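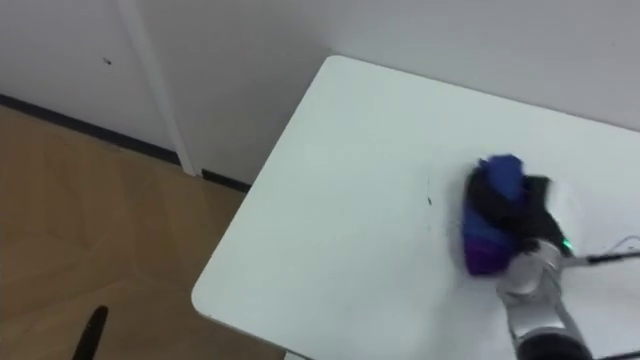 The arm on table wiping, cloth in the gripper

Wiping arms at Plollgate – anyone else had them put in?

benchend_6
We've had the Nisine arm on tables since June. It does the flat tops and we do edges, chairs and floors. My shift used to be 6 hours and it's now 5. Same number of rooms, less pay. Is that normal?

tansy108
Ours kept the hours but we got more rooms. My shoulder is better for it, I'll say that. Wiping tables all night was the worst part of the job.

Rolf_not_Ralph
It drags a bunched-up cloth about. I can do a table in half the time.

tansy108
You can do one. Can you do 100 on a Friday night at the same speed? I couldn't.

benchend_6
Speed isn't my question. They said nobody would lose out and I've lost an hour a shift.

oddsocks
Check who changes the cloths and clears up when it stops. On our site Skedura had that down as no time at all on the rota. We wrote down every stop for a fortnight and got half an hour put back.

Rolf_not_Ralph
Half an hour for minding a machine. Great.

oddsocks
Paid, though – it wasn't before.

benchend_6
Cloths are us as well. I'll start a list tonight. Does Zou do the rota at your place or the site manager?

oddsocks
Site manager. Zou only see the totals, so send yours to both.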